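Walk-thru checklist, Pellau guest house, ground floor + tea corner
Done by: Po-yen Siu
Date: 9/10/24
Form no. 3694
Second look: Hsin-yi Liao (comments marked HL)

OK = fine as is. FIX = do it before guests. WATCH = check again next round. Writing this standing up so excuse the spelling.

## 1. Entry and hall

- [x] Front door opens full width, nothing behind it. OK
- [x] Door mat flat. OK. Corner curls a bit by the hinge side, pressed it down, see if it stays
- [ ] Hall light switch. FIX. Cover plate loose, one screw missing. Not live to touch but still
- [x] Smoke alarm test button. OK, loud
- [ ] Shoe rack. WATCH. Wobbles when you pull the bottom shelf. Needs to be screwed to the wall, no anchors in the drawer when I looked
- [x] Exit sign card on back of door, readable, right floor plan this time

HL: anchors are in the blue tin under the sink. Will do the rack myself.

## 2. Stairs (bottom flight only)

- [x] Handrail tight all the way
- [x] Treads dry, no grit
- [ ] Third tread nosing strip lifting at the left. FIX. This one first please, people come down in socks
- [x] Nothing stored on the steps. There was a parcel for Blomqvist, moved it to the office

HL: strip glued, put a chair across the bottom till it sets. Dont move the chair.

## 3. Kitchenette

- [x] Fridge door seal. Paper test, holds
- [x] Fridge temp. OK
- [ ] Kettle cord. FIX. Runs across the front of the sink. Swap sides with the toaster, outlet on the left is free
- [x] Kettle lid closes, auto shutoff works, boiled it once to check
- [x] Fire blanket on hook, tab hanging down where you can grab it
- [ ] Fire extinguisher. WATCH. Needle in the green. Tag says last service June, could not read who signed it
- [x] Knives in the block, none in the sink
- [ ] Under-sink cupboard. FIX. Dish soap and drain cleaner on the same shelf, same color bottle. Drain cleaner goes up high, in the locked one
- [x] Trash lid closes, liner in

Comment: Avine delivery came while I was in here. 2 cartons of cups, left on the counter, not blocking anything. Opened one, no chips.

HL: drain cleaner moved. Kettle still on the wrong side when I went in, swapped it now.

## 4. Tea corner

The felt table with the woven divider around it. Took longest, everybody puts stuff down here.

Divider first:

- [x] Stands on its own, gentle push, no tip
- [x] Hinges, all of them, no pinch gaps big enough for a kid's finger
- [x] Weave. No broken ends sticking out at sitting height, ran my sleeve down it, nothing caught
- [ ] Distance from the wall heater. WATCH. Fine today, but it gets shoved back every time someone vacuums. Tape on the floor?

Table:

- [x] Legs level
- [x] Cloth lies flat, no folds to catch a cup on
- [x] No burn marks, no damp patches I could find by hand
- [ ] Cloth overhang. WATCH. If a kid pulls it the lot comes down. Clips?

Stuff on the table:

- [x] Clear plastic box with the green packets. Packed upright, full up. No sharp edge on the rim
- [ ] Boxes piled on the clear box. FIX. Yellow-orange one is sitting diagonal across the top edge, half over the flat white one. Give them their own place
- [ ] Soda bottle, blue cap. FIX. On its side. Stand it up or put it in the fridge, dont leave it lying, a lying bottle rolls
- [ ] White pitcher, back right. WATCH. OK for cold water. Not for hot till we know what plastic it is
- [x] Black tray. Good slope on the sides, will take small things. Could use it for the loose stuff
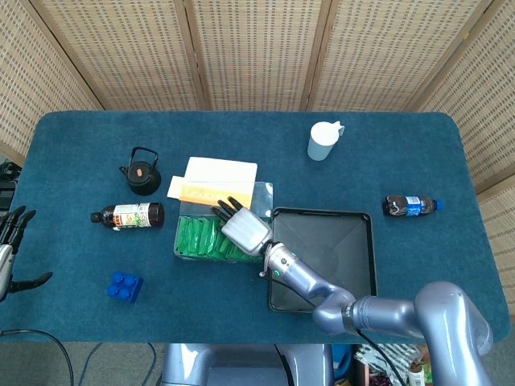
- [ ] Allergen note for the packets. FIX. Need a printed card next to the box, the packets are wrapped one by one and nobody is going to read the small print on each. Card text is in the Brundileo folder, second page
- [ ] Best-before dates. FIX. Pull a few from the middle as well as the front, old ones hide in the middle
- [x] Hand wipes within reach of the table, on the low shelf outside the divider
- [x] Walking space on the open side, wide enough for a stroller

Comment: no candles, no burner, no hot plate in this corner at all. Felt cloth and a woven screen. If anybody asks for the little tea warmer the answer is no, they can use the kettle in the kitchenette and carry the pot on a tray with sides.

HL: agree on the warmer. It's in my cupboard now. Tape for the floor, yes, but the paper kind, the other one took the varnish off last time. Clips I am not sure about, they look terrible and kids pull clips too. Shorter cloth would be better. Will measure.

HL again: dates done. All good, put the soonest ones at the front. Card is printed but the laminator is jammed so it's just paper for now.

## 5. Lounge

- [x] Sofa feet, all caps on
- [ ] Floor lamp. FIX. Cord under the rug. Reroute behind the sofa, rug is warm where it ran
- [x] Bookshelf anchored, pulled hard on it
- [x] Window latches, both
- [ ] Blind cord. FIX. Hangs in a loop, low. Cleat is on the wall already, just needs to be wound up and kept wound up. Sign?
- [x] Board games, lids on, no small parts on the rug
- [x] Carbon monoxide alarm, light on, tested

HL: lamp cord moved. Please check the rug again after the lamp has been on all evening, I didnt like the feel of it either. Blind cord wound, no sign, there are enough signs.

## 6. Bathroom (ground floor)

- [x] Non-slip mat, suction OK
- [x] Grab bar, tight
- [ ] Hot water. WATCH. Comes very hot very fast at the basin. Boiler dial was turned up past the pencil mark, turned it back to the mark, needs a re-test
- [x] Outlet cover closed, trip button tested
- [x] Door can be opened from outside with a coin
- [ ] Fan. FIX. Runs but barely pulls, tissue falls straight off. Clean the grille first before calling anyone

HL: grille was solid fluff. Tissue sticks now. Water re-tested, ok at basin, didnt try the shower.

## 7. Paper and keys

- [x] Emergency numbers sheet by the phone
- [x] First aid box, 100 plasters pack unopened, scissors there, burn gel in date
- [ ] Spare key. FIX. 3 hooks, one empty. Who has it??
- [ ] Guest folder. WATCH. Still has the old checkout page in it

HL: I have the key. Sorry. Back on the hook tonight.

## Open after second look

- Hall switch plate screw
- Shoe rack to the wall
- Tea corner: boxes off the clear box, bottle upright, proper card, decision on cloth
- Rug under where the lamp cord was, re-check with lamp on
- Shower temp
- Extinguisher tag, find out who serviced it
- Checkout page in guest folder

Signed: P. Siu
Second: H. Liao, except the shower, not tested

Next round same form, new number. Leave this copy in the office tray until the extinguisher thing is sorted, then file it.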